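Plultora Community Help > Teaching by demonstration > Cloth and soft items

Two-arm cloth demos: how consistent should my grasp point be?

Posted by grainline_pete, 17 March 2026

Hi all! I'm new to teleoperating and completely hooked. We have a two-arm setup in a shared workshop in Grillthorpe, leader arms on one side of the bench and follower arms on the other, and I've been teaching it to pick up a white cloth off a wooden tabletop with other soft stuff lying nearby. I've got 154 demos saved so far, each one driven by me from start to finish.

My trouble is the very first grab. The cloth starts out crumpled a different way each time, and I just go for whatever bit is sticking up. Sometimes that's a corner, sometimes it's the middle of a fold.

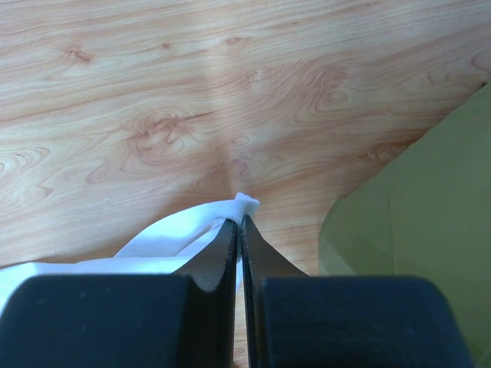

When I train on all of it, the arm comes down nicely, gets to within a finger's width of the cloth and then dithers. It sort of hovers left, hovers right, and closes on air. If I nudge the cloth by hand it often gets it on the next try, which is so fun to watch but not a fix.

Should I throw out the demos where I grabbed mid-fold and only keep the corner ones? Or do I need way more demos? I saw someone mention 2,000 in another thread and my wrists hurt just reading it. Settings are stock, both wrist cameras on, no overhead camera yet.

Posted by Cosmin Tănase

Welcome! Cloth is a great thing to start on, even if it makes you want to throw the leader arm across the room now and then.

Don't delete anything yet. Sort it first. The dithering you describe is very common when the same-looking pile gets two different answers from the operator. The policy has seen you go left and seen you go right, and it lands between them. So pick a rule and stick to it. Mine is: nearest corner if I can see one from the wrist camera, otherwise the highest point of the pile. Write it on tape and stick it to the bench – I mean it, I forget my own rule after half an hour.

Then look at how you close the fingers. New operators tend to arrive and squeeze in one motion. Come down, stop for a beat with the tips on either side of the fabric, then close all the way and hold before you lift. 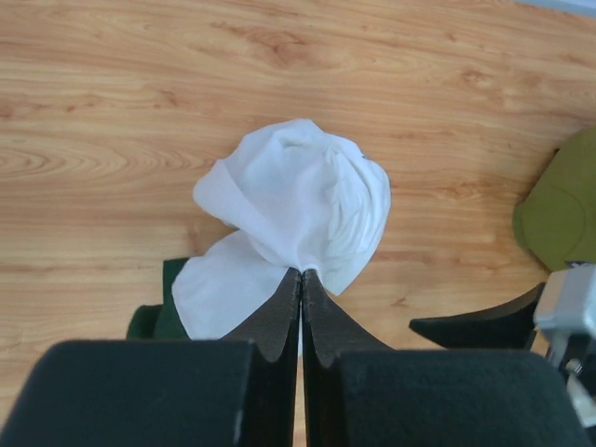
The other arm matters too. If it wanders while the first one is working, the model learns the wandering. Park it in the same waiting spot every time and only bring it in once the first grasp is solid. When I cleaned up my set last September I ended up dropping 15 demos just for a drifting second arm, and the retrained policy looked so much calmer.

As for quantity, I had a decent single-cloth pickup from 93 demos once they all followed one rule. Changing where the other items sit between runs did more for me than adding repeats. And please move the cloth around the table! If it always starts in the middle you'll get a robot that only believes in the middle.

Posted by zindano_fan

more demos. also check your gripper calibration, mine was closing early for a week and I blamed the training the whole time

Posted by grainline_pete

Thank you both!! Cosmin, I went back through the first batch and you're right, I do the arrive-and-squeeze thing on nearly every one. My second arm is also all over the place because I rest my elbow on the leader. Moving the chair tonight and starting a fresh set with the corner rule.

zindano_fan, calibration looked okay, but I'll rerun it before I record.

Posted by M. Cârstea

One small addition for the fresh set: save your fumbles if you recover from them. A demo where you miss, open, back off a little and grab again is useful, as long as you do the recovery the same way each time. I tag mine "retry" in the notes field so I can train with and without them. The ones to bin are where you dragged the cloth halfway across the table by accident and then carried on as if you'd meant to.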